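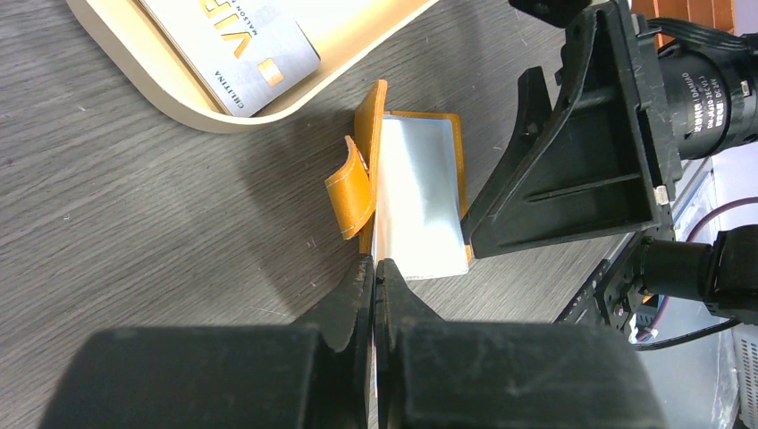
The gripper over the card holder, with the VIP card still in its tray.

I've come round to thinking home robot builders should stop picking up wooden blocks. Blocks are lovely, they forgive everything! A leather card holder forgives nothing. The flap curls up, the shiny bit inside throws the light about, and the whole thing is so flat that both fingers have to come in almost at table height.

I've been at this in the Kestura workshop since March, usually after 7 in the evening, and I'd swap all 935 of my block runs for ten decent goes at that holder. People there tell me to buy better fingers (mine are scuffed to bits, fair enough) but I don't think shopping is the answer. Awkward objects teach you where your build is weak. Blocks let you feel clever for months, and I say that as someone who felt very clever indeed until the spring.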